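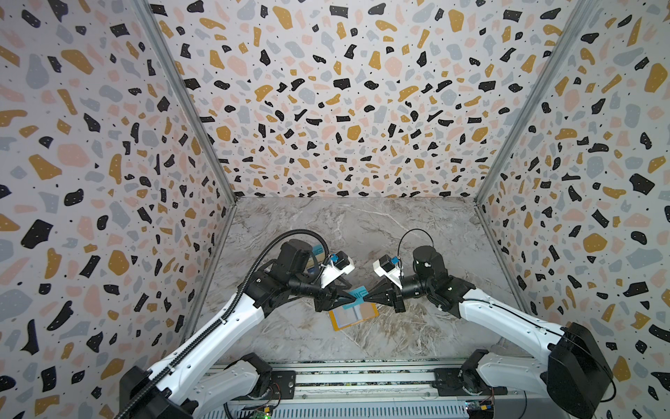
Can a nonprofit station put a local business's prices in an underwriting spot?

cerkix_fm
Posted 23 Jun 2025

We run a small low power station, noncommercial license, and we sell underwriting to shops in the area. A tile and flooring store called Silteck has been with us since January and wants to renew. The new copy they sent has a sale price in it and ends with "stop by today and see why we're the best in the valley." Our old underwriting person has left and the notes she kept don't cover this. I told the store I'd get back to them. They pay $900 for the run, so I don't want to lose them, but I also don't want trouble with the license. What can stay in and what has to go? Also, does the same rule apply to the sponsor list on our website?

malikroad

Take the price out. Take out "stop by today" as well, as that is a call to action, and "best in the valley," as that is a comparison. You can keep the name, the street address, the phone number, the website and a plain statement of what they sell. Something like "Support comes from Silteck, tile and flooring, on Kiresis Avenue" is fine. An established slogan is usually OK if it only identifies the business and doesn't praise it.

We send every new underwriter a one-page sheet with the do's and don'ts before they write anything. It saves a lot of back and forth. We also keep ours to 30 seconds or less – there's no fixed limit that I know of, but long ones start to sound like ads.

On the website, the on-air rules cover what you broadcast, so the sponsor page is a separate matter. Your tax status can come into it though. If a web listing reads like advertising, the income may be treated differently. Ask whoever does your return.

threehills_radio

I've heard stations near us read prices all the time and nothing happened to them.

malikroad

That doesn't make it allowed. A complaint only has to come from one listener or one competitor, and then you're paying a lawyer out of the same fund the underwriting was meant to help.

cerkix_fm

Thanks. I rewrote it without the price and the last line and sent it back to the store. I'll ask our accountant about the web page.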